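Glue or Screws: Testing Joints for a Low Shelf Unit
Wood Shop II, Project Report
Group: Perla Ponce, Refugio Palacios, Brisa Maldonado
Written up by Perla Ponce

1. Why we did this

The plans we were given for the shelf unit call for glue and screws at every joint. When I asked why both, the answer was that it has always been done that way. I don't find that convincing. If the glue is as strong as the label says, the screws only hold things still while it dries. If the screws are doing the work, we could skip the mess. We got permission to spend part of October finding out before we cut the real shelves.

2. What we tested

All the test pieces were plain butt joints, one board standing on the face of another in an L. We know a butt joint is the weakest choice. The plans use it, so we used it.

We made 50 joints from the same stack of boards. They were split between glue only, screws only, and both. The glue was Pilel wood glue, and the screws came from a Galindo box that was already open in the shop. Refugio drilled all the pilot holes so they would at least be wrong in the same way.

Everything glued was left in clamps overnight. The Pilel bottle says the clamps can come off much sooner. We didn't test that claim and I wouldn't rely on it.

3. How we broke them

One leg of the L was clamped to the bench and a bucket was hung from the other. We added sand until something gave, then weighed the bucket. The shop scale reads in pounds and jumps in steps of 2, so small differences between joints mean nothing, and we have not reported any.

Our teacher, Ms. Langlois, pointed out that a hanging bucket pulls steadily and a shelf in a house gets bumped. She is right. We had no good way to bump things evenly, so this report says nothing about bumps.

4. Results

Screws only came last. The joints didn't snap so much as lean over, and most were useless long before they came apart. Glue only did better than Refugio expected and worse than the bottle suggests. The spread was wide, and two of the glued joints failed almost at once. When we looked at the broken faces there were bare patches with no glue on them, so those two probably tell you more about our brushwork than about the product.

Glue and screws together gave the most even results. The best of them was no stronger than the best glue-only joint, though, and I think that matters.

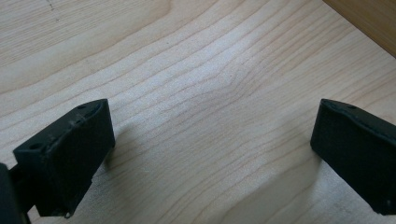
Brisa wanted to throw out the two bad glue joints before working out the averages. I argued against it and we kept them. Anyone building this shelf at home will make a bad joint now and then, and dropping ours would have made the glue look more dependable than we found it to be.

5. The Jaswood table

The Jaswood handbook has a strength table for glued joints, and we had hoped to compare our numbers with it. It doesn't say what wood was used, how the joints were cut or how many were broken. We left the comparison out.

6. What we will build

Glue and screws, as in the plans, which is a little annoying after all that sanding and hauling. I would still like to see someone repeat the glue-only group with careful spreading. Our sample was small, we had one kind of wood and one kind of screw, and the same three people made every joint and judged every failure.

Cutting for the real shelves starts once Refugio has fixed the fence on the saw.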